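Speaker notes – gathering folding examples at Dornville
Slot: 2:40 in the afternoon, side room. Clicker is in the laptop bag.

Slide 1
Say hello, say where we work, move on. Most of this room already trains models. Talk about the collecting, which is where our year went.

Slide 2
Leave both up while you talk.
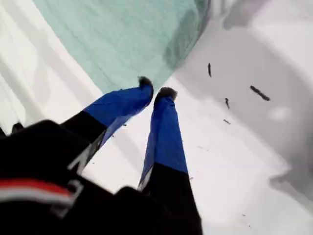
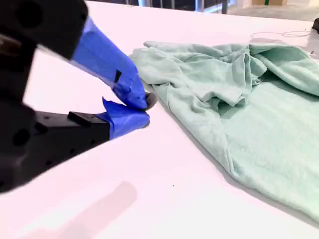

The whole set is called Tritholm. It has 978 recorded runs. We kept 903 of them. Explain what a run is for us: one operator, one cloth item, start pose to end pose, no cuts.

Slide 3 – why we dropped runs
Two main causes. The operator paused too long in the middle, or the wrist view and the side view drifted out of step. Pauses are worse than they sound. The model learns to wait, and then it waits forever. Play the short clip if the sound system works. If not, skip it.

Slide 4 – how a session goes
One operator does 40 runs, then swaps out. We tried longer sessions in March and the grasps got sloppy near the end. Crumple the item by hand before each run and drop it. Don't arrange it. People arrange things without noticing, so we now have a second person do the drop.

Slide 5 – labels
Each run gets a text line written by the operator right after. Keep it short: "pinch edge, lift, fold over." The Kuvuvance team wrote theirs weeks later from video and had to redo a lot. Be polite here, they are in the room.

Slide 6 – results so far
Only show the chart for the first grasp. The full fold numbers are not ready – say so if asked. Potgieter set is the held-out one, 90 runs, different operators, no overlap with training.

Slide 7
Questions. Likely one: why thin cloth and not towels? Answer: edges are harder to pinch and we wanted the hard case first. Towels start in October.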